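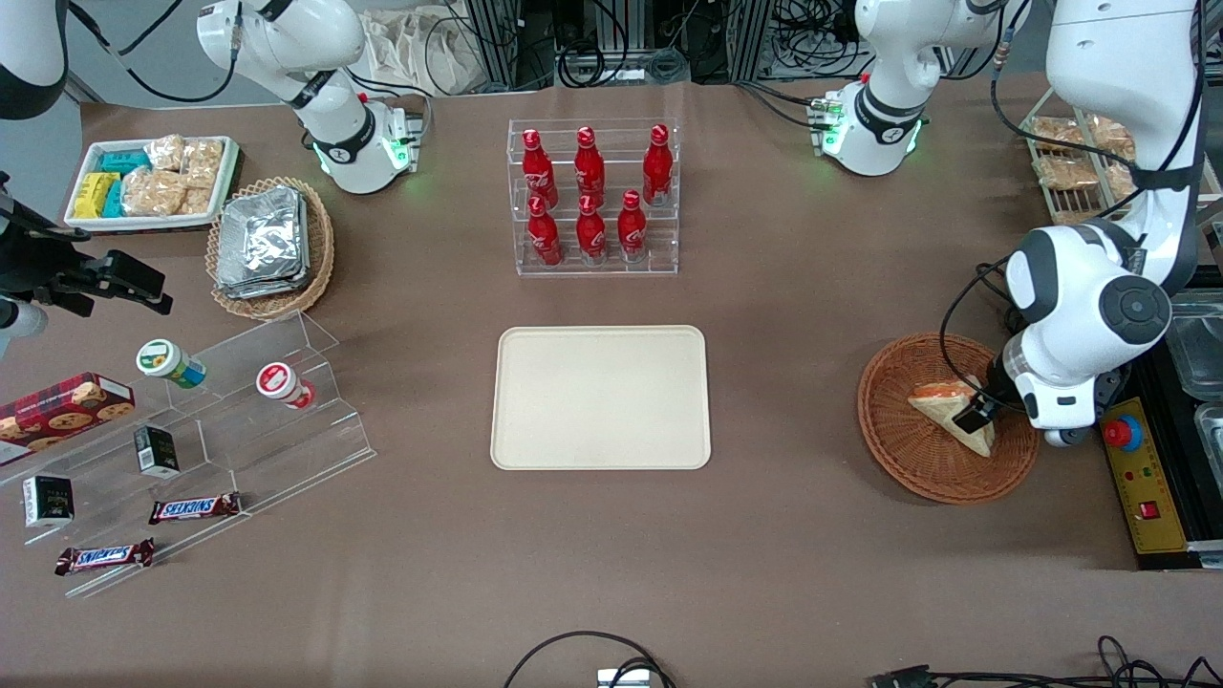
# A sandwich in a wicker basket on a snack table — okay or not?

**Kirsty Sedgwick**

I set up the snack table for our break room at Narbridge, and I'd like a second opinion on the layout. There's a brown table with a tray of packaged snacks in one back corner, Cokes on a clear stepped rack in the middle of the back row, and a big clear stepped stand at the front left. Triangle sandwiches go in the round wicker basket on the right. There's also a beige serving tray in the center that I haven't found a use for.

Two things I'm unsure of. Can bread sit directly on wicker? And would the sandwiches be better on the beige tray? We put food out at 11:30 and people drift in until after 1. The filling is a soft one and it tends to mark whatever it touches.

**Eftychia Kouris**

I wouldn't put unwrapped bread straight on wicker. Crumbs and filling get into the weave and you can't scrub them out. Line it with parchment or a clean cloth napkin and change the liner every time you refill. I buy flat parchment sheets in a box of 500 and cut them down. Stand the triangles on their long side with the filling facing up. They hold each other up once the basket is fairly full, but the first few will tip over.

As for time, the usual advice is 2 hours out of the fridge at most, less if the room is hot. I'd put out half at 11:30 and keep the rest cold until the first lot is gone.

**Abbas Shahbazi**

Use the tray. Baskets are fine for chips.

**Nasrin Jalali**

I'd keep the basket and leave the tray empty on purpose. We do this at the Huvside office. People pick up a sandwich, then want a drink, and they need somewhere to set things down while they reach to the back. A tray with a rim in the middle of the table does that job and wipes clean.

One change I'd make is the drinks. If everyone has to lean over the food to get a bottle, move the rack to one end. Ours is on the left now and the line goes faster. Also put napkins next to the sandwiches — we had them at the far end for months and people just walked off without one.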